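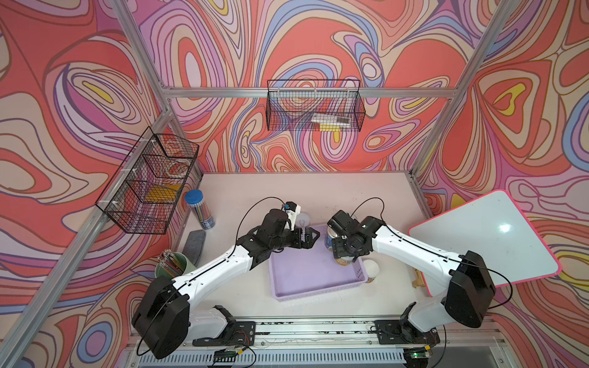

Ticket opened for cell 2 at the Flirkinbridge site. The right-arm wrist stream is arriving late relative to the joint log, and the offset grows over a recording session. Task is tabletop tidy, variant "can to tray": each episode starts from a loose arrangement of desk items, and the operator moves them with the two leader arms. The failure is easiest to see at the can, at the back right corner of the tray, where the right gripper has to close on a cylinder with little margin. In the affected episodes the log says the fingers are closed while the wrist video still has them open.

Home | Tickets | Cells | Datasets | Wiki | Log out

4 min read

Opened by: Areeba Mirani
Opened: 6/13/20
Component: recorder (Sison), wrist cameras
Severity: blocks upload of current batch

Expected: video and joint states aligned to within one frame for the whole episode.

Observed: aligned at session start. By episode 503 the right wrist video trails the joint log by several frames. The left wrist stream stays within one frame. The fixed camera is also fine.

Impact: the policy trained on the last batch closes early on the can and pushes it along the tray. It handles the cup normally. I first took this for a grasp problem and lost a day retuning gripper force before plotting the timestamps.

Log

Entry 1. Restarted the recorder only. Offset went back to zero, then grew at the same rate. Restarting the cell computer gives the same result.

Entry 2. Swapped the two wrist camera cables at the host end. The late stream followed the port and not the camera. Camera and arm-side cable ruled out.

Entry 3. Moved the right camera off the shared hub to its own port on the host. Growth slowed but did not stop. So the hub makes it worse, but there is a second cause.

Entry 4. Read the Sison source for the stream writer. It stamps each frame when the frame leaves the queue, and the joint log is stamped at read. If the queue backs up, the video stamps are late by however long the frame waited. The queue is never flushed between episodes, only at process start. That fits entry 1.

Entry 5. Logged queue depth during a dry run with no operator, arms holding position. Depth stayed flat. Repeated with an operator recording normally. Depth rose during every episode save and never came all the way back down. The writer for the second port shares a thread with the save step.

Entry 6. Patched a local copy to stamp frames at capture and flush the queue on episode end. Recorded 500 episodes over two shifts. Offset within one frame on all three streams from first to last. Patch is on branch wrist-stamp-fix.

Entry 7. Checked whether the existing batch can be repaired. The batch has 1,565 episodes. The capture counter from the camera is stored in the frame metadata, so true capture time can be rebuilt from the counter and the first good stamp. Wrote a script for it and ran it on a small set. Can grasps line up by eye after the shift. Dropped frames break the counter method, and the script marks those episodes for removal instead of guessing.

Entry 8. Full repair run started on the Oveo storage node. Please do not write to the batch folder until it finishes.

Open items

– Dudetti replay viewer hides the problem, as it snaps video to the nearest joint sample. Need a raw mode, or at least a warning when the snap distance is more than one frame.
– Add a check at episode end: compare gripper close time in the log with the capture stamp on the wrist stream, and fail the episode if they disagree.
– Cells 1 and 3 run the same recorder version. Not tested yet. Assume affected.
– Hub on cell 2 should stay out of the video path even with the patch in place.

Notes for operators

Until the patch is merged, restart the recorder after each block of episodes and write the restart in the session sheet. Keep the object layout as it is in the task card. A mid-session change makes the before and after comparison harder to read.

Status: fix in review, data repair running. Retraining on the repaired batch is planned for July.

3 comments | 2 watching | 0 shares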